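Murkix Outdoor Rover
Demo unit, road and track version
Item no. 2886

I'm going to do this page a bit differently from the rest of the shop, since I finally got to spend a whole afternoon with the Murkix at the Pliketti open day and I'd much rather tell you how it went than paste in the maker's sheet (the sheet is available too, just ask).

Pliketti runs its open days out on the Parri road, and you sign in at a folding table, get a cup of pretty strong coffee and then go and stand next to the rover while it wakes up. Start-up took 2 minutes. I was expecting a lot of fiddling with laptops, but the operator pressed one button on the handset, checked the battery light and off we went — me walking behind with my coffee still in my hand.

What I wanted to see was how it deals with a road that has no curb and no painted lines to follow. Plenty of machines in this price range are happy in a parking lot and get lost the minute the edge of the asphalt goes soft.

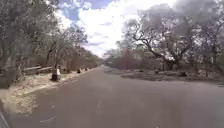
The Murkix kept a steady line the whole way, and when the operator nudged it toward the dirt on purpose it slowed down, thought about it for a second and came back by itself. I made them do it again! Same result. I did notice it gets cautious where the tree shade is patchy, and on one stretch it dropped to a crawl for a shadow. Pliketti says you can turn that down in the settings, but I haven't tried it myself, so take that as their word and not mine.

The run was 900 meters out and then back to the table. After that they let visitors have a go with the handset, and I'm happy to report that I drove it very badly and it put up with me. The stop button is big and red and works with gloves on.

What's in the box
Rover, charged and tested
Handset with neck strap
Charger and cable
Gerunero carry cover
Printed quick guide

Good to know
The Gerunero cover keeps dust off in the back of a truck, but it isn't meant for rain. The rover is heavy enough that you'll want a second person or a ramp to load it. Spare batteries are sold separately and usually ship in 10 working days.

The next open day is in September, mornings only, and places are free if you book through the contact form. Write "Parri road" in the subject line and wear shoes you don't mind getting dusty.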